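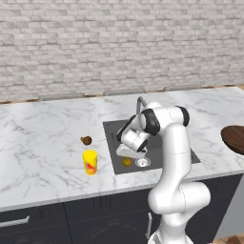

What I brought home from the Kendwood open day

I went to the Kendwood open day in October expecting a free cuppa and a look at some clever software, and came home wanting to reorganise my whole sink area! The demo kitchen was all on screen, a simulated one where the arm practises tidying, and Akash Rastogi talked us through it while we pestered him with questions (19 of us, crammed in front of 2 monitors). So much of it works for people too.

Come in from above. The gripper goes down over small things with its fingers pointing at the bottom of the sink. I've been fishing teaspoons out sideways for years and knocking glasses as I go. Straight down, straight up, lovely.

Keep the bench beside the sink nearly bare. A bright cup is easy to spot on pale marble, for a robot or for a half-asleep parent.

Look in the strainer before you turn on the tap. Bits of food love to settle there, and a brown lump on a dark sink is very easy to miss.
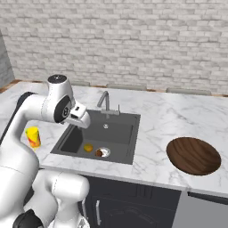

Give the chopping board a home

Mine used to wander all over the kitchen. Now it lies flat to the right of the sink, and scraps have a short trip to the compost tub. Sointu Hirvonen, who was sitting next to me, keeps hers on the left as she's left-handed, so try both for 5 days and see which feels natural.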